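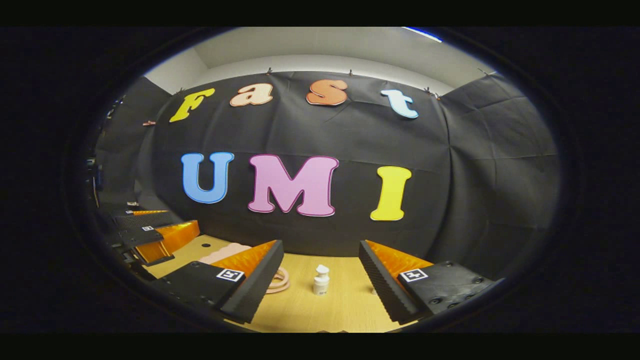
How to Loom Knit a Ribbed Hat with a Fold-Up Brim

Ribbing on a round loom is so much fun once your hands get the rhythm! You knit one peg, purl the next, and before long you have a stretchy, squishy fabric that hugs the head and springs right back. If you have made one plain hat in e-wrap stitch, you are ready for this one.

My version is called the Tolska hat. It fits most adult heads and has a nice deep brim that folds up double over the ears.

What you need

A round loom with an even number of pegs. I use a 40-peg large gauge loom.
193 yards of bulky yarn, or two strands of worsted held together (figure double the yardage for that)
Loom hook
Yarn needle with a big eye
Scissors
One stitch marker, or a scrap of bright yarn tied to the first peg

I made mine in Jellano bulky wool in a rusty red, and I love how it shows off the columns. A smooth yarn is your friend here. Fuzzy yarns are gorgeous, but finding the purl loops in them is a chore.

Stitches used

Knit stitch (k): Lay the working yarn in front of the peg, above the loop. Push your hook up through the loop from below, catch the yarn, and pull it down through to make a new loop. Lift the old loop off the peg and put the new one on. Give the yarn a very gentle tug.

Purl stitch (p): Lay the working yarn in front of the peg, below the loop. Put your hook down through the loop from the top, catch the yarn, and pull it up through. Take the old loop off and put the new one on.

Please don't use the e-wrap for your knits in this pattern. It twists the stitches and eats up extra yarn, and the ribs come out wide and floppy.

Casting on

Tie a slip knot, put it on the anchor peg, and e-wrap every peg once, going around the loom. Wrap every peg a second time, then lift the bottom loop over the top loop on each one. Keep it loose! A tight cast-on makes a brim that leaves a red line across your forehead (ask me how I know).

The brim and body

Round 1: *k1, p1* all the way around.

Repeat Round 1 until the piece measures 11 inches from the cast-on edge. There is no separate brim section. The bottom 3 inches simply get folded up when you wear it.

Push the fabric down inside the loom every few rounds so you can see your pegs. If you lose your place, look at the loop already on the peg. A knit has a smooth V under it, and a purl has a little bump sitting across the front.

The crown

Knit 2 rounds plain, with no purls, so the top gathers neatly.

Cut the yarn, leaving a tail 24 inches long, and thread your needle. Starting at the first peg, run the needle up through each loop, leaving the loops on the pegs for now. Go around a second time, then lift everything off the loom. Pull the tail slowly, a little at a time, until the hole closes. Turn the hat inside out, stitch across the opening a few times in different directions, and weave in your ends.

If the pegs are getting tight

Stiff loops nearly always come from pulling the yarn after every stitch. Try resting the strand over your pointer finger and letting it slide. My friend Lieselotte Ruppert holds her loom against a pillow on her lap, and I've copied her ever since. My wrists are so much happier!

Changing the size

For a child's hat, use a 36-peg loom and stop at 9 inches before the crown. For a slouchy hat, keep going to 13 inches on the larger loom. Both versions still work with k1, p1 as long as your peg count is even.

For a chunkier look, try k2, p2. The 40-peg and 36-peg looms both divide by four, so the pattern lines up perfectly at the join.

Finishing touches

A pompom is always a yes from me. Wrap yarn 84 times around a piece of cardboard 3 inches wide, slide it off, tie it very tightly in the middle, cut the loops, and trim until it's round. Tie it on through the crown with a bow on the inside, so you can take it off on wash day.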